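Accueil | Politique | Vie locale | Entretiens | Archives

« On a passé une nuit entière à relire le chapitre sur l'intérim »

J'avais donné rendez-vous à Xiomara Begay dans un café derrière la gare, elle est arrivée avec vingt minutes de retard et un classeur énorme sous le bras. « Je vous préviens, je ne parle que de ce qui est déjà sorti au conseil ! » Bon. On a quand même parlé de tout, ou presque.

Pour celles et ceux qui auraient raté l'épisode : elle a dirigé pendant quatre ans le cabinet du maire de Mösli, Marius Lazăr, jusqu'à sa démission début novembre. Depuis, la commune est gouvernée par sa première adjointe, Rosemarie Gerlach, et tout le monde se demande si elle ira jusqu'aux élections.

Je commence par la question bête : est-ce qu'elle l'a vu venir ? Elle rit. « Non, pas du tout. Le matin même, il me parlait du stationnement rue Haute. À seize heures, il me tend une feuille pliée en deux. J'ai cru que c'était une note de frais. »

La feuille faisait trois lignes. Elle l'a relue debout dans le couloir, puis elle a appelé Rosemarie Gerlach, qui était chez le dentiste (je n'invente rien). « Elle m'a répondu avec la moitié de la bouche endormie. Elle a dit : j'arrive. Et elle est arrivée. »

Et le projet de fusion avec la commune voisine de Codano, alors ? C'est là que ça se tend un peu. Lazăr y tenait énormément, son opposant Bujar Mujić n'en voulait à aucun prix, et la pétition a recueilli 2 738 signatures. « On en attendait 427, le même nombre que pour la piscine. Quand j'ai vu arriver les cartons, j'ai compris qu'on avait mal écouté. » Je lui demande si c'est ce qui l'a fait partir. Elle tourne sa cuillère un bon moment. « Il était fatigué. Le reste, c'est à lui de le dire. »

Je la relance sur les services : le budget, les écoles, l'informatique de la mairie, dont on a tant parlé au dernier conseil. « Ah, l'informatique ! Seize séances là-dessus en deux ans. J'en rêvais la nuit. »
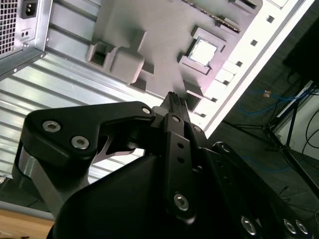
Bloc d'alimentation et panneau rainuré dans un boîtier d'ordinateur ouvert.

Et maintenant ? Elle reste jusqu'au printemps pour aider Gerlach, ensuite elle ne sait pas. Une candidature ? « Vous êtes le troisième à me le demander cette semaine. Ma mère aussi, d'ailleurs. » Ce n'est pas un non, je le note. Elle commande un deuxième café, me parle longuement de la ligne de bus vers Skuner, qu'elle voudrait voir passer le soir, et finit par regarder sa montre. Elle avait une réunion avec Mujić dans dix minutes. « On s'entend très bien, vous savez, sauf en public. »

À lire aussi
Fusion avec Codano : ce que prévoit le calendrier
Bujar Mujić : « La pétition n'est pas la mienne »
Bus du soir pour Skuner, le dossier revient au conseil
Aisyah Sembiring, nouvelle élue, raconte sa première séance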